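Print this article | E-mail this article
June
By a staff writer, Flerholm

An arm on the workbench

The arm in the back bay of the Flerholm shared workshop started as a kit of printed joints and secondhand servos. It has since been rebuilt 3 times. The current version, which its builders call Grakia, has six axes, a two-finger gripper and a reach that covers most of a folding table. Its job is narrow: pick up small tableware and the things that go in it, and put them down somewhere else.

The mechanical side is conventional. The base sits on a steel plate bolted through the bench. The shoulder carries the only new motor in the machine, bought after the original overheated under load and lost its position. Cables run outside the links in braided sleeve, an arrangement the group calls temporary and has kept for 4 months. Total spending stands at 432 dollars, not counting the workshop's own printer time and filament.

Most of the effort went into the wrist. A small camera is mounted there, looking past the fingers, and everything the arm decides about a grasp comes from that view and one fixed camera overhead. The first bracket was printed too thin and flexed whenever the wrist reversed direction, so the picture shook at the moment it was needed most. The second was stiffer but blocked the last few degrees of roll. The third is a plain L-shape with a rib on the outside, and it has stayed on.

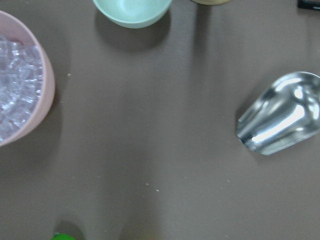
Steel gives the most trouble. A polished surface mirrors whatever is near it, including the gripper, and the edge-finding software tends to follow the reflections. Clear objects are nearly as difficult – their outlines change with every shift in the lamp. Matte plastic in a flat color is easy by comparison, and early tests that used only that material gave results the group now regards as too generous.

The control code is a set of short programs that pass messages through a scheduler named Pant. It polls the servos, checks each reading against a limit, and cuts torque if a joint falls outside its range. Commands are recorded along with both camera feeds, which lets a failed grasp be replayed later on a laptop without powering up the arm.

In the most recent full run the arm completed 86 grasps before a finger pad peeled off. The pads are cut from silicone sheet and glued on. Glue alone does not last, and the next set will have a lip that wraps around the fingertip and takes a screw from behind.

A second arm is being assembled by a group at the Vomitcombe tool library, working from the same drawings with a longer forearm. The extra length puts more load on the shoulder, and the gear ratio there will have to change. Parts for the new gearbox are printed. The bearings are on order.

Last updated: June
Print | E-mail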